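Resetting the coffee cell after a hand swap

Wednesday went on the two-armed cell at Drellwood, the one that works the small espresso press. Booker Pettigrew had refitted the left hand the evening before, and every taught position was out by a little. At the red handle, a little is enough to matter.

I start with the table. Its legs are marked on the carpet with tape, and the tray gets squared to the front edge with a steel rule. Then the wrist screws, left side first, in a cross pattern. The cable at the wrist needs slack at full reach, so I jog the arm out by hand before powering the fingers.
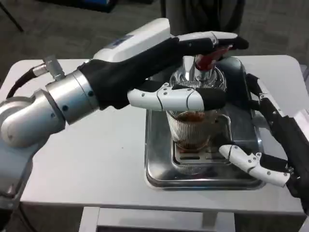 Finger zeros come next. Trutine, our calibration script, stores them as raw counts, and the left thumb came back at 1801 where the old file had 610. That is a new encoder, so I saved the new value and moved on. The thumb path has to clear the rim of the glass while the fingers are on the handle. I raised it by 2 mm and ran the approach at quarter speed until I was happy with it.

The right hand only braces, so it gets less attention than it should. Necati Özkan found last April that its grip limit had been left at the factory setting – far too high for glass. It is now in the start-up checks.

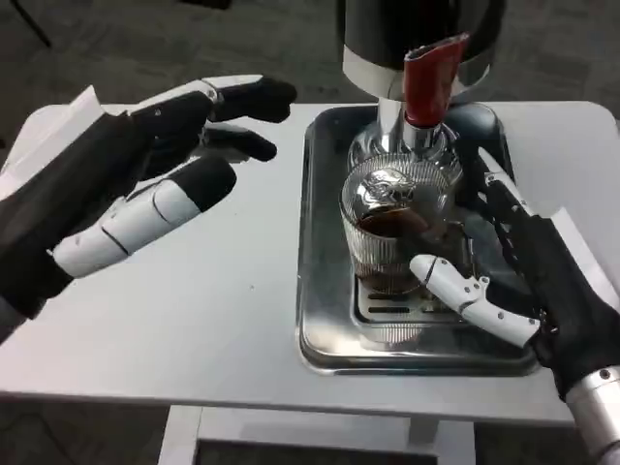

Contact threshold on the index finger is set low, and the approach is from the side, level with the lower part of the glass. If it trips early I wipe the fingertip pads and try again before touching any numbers.

Still to do: a spare wrist cable from Skora, and new pads for both thumbs.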